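Hevcombe Path Rover
Model 2105

The Hevcombe takes on the long, repetitive part of looking after paths: going out, checking the surface and verges, and coming back with a map of what needs doing. At Vidavholm, the grounds crew now starts the day with that map and heads straight for the jobs they're good at!

Gravel paths with soft, uneven edges and growth on both sides are its home ground.

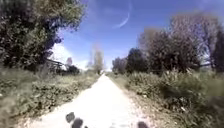
What changes for the crew
Less walking with a clipboard, more time for pruning and drainage. Brayden Robichaud learned the controls in 3 days and now plans every route himself.

Stored routes: 200
Spare parts: Warer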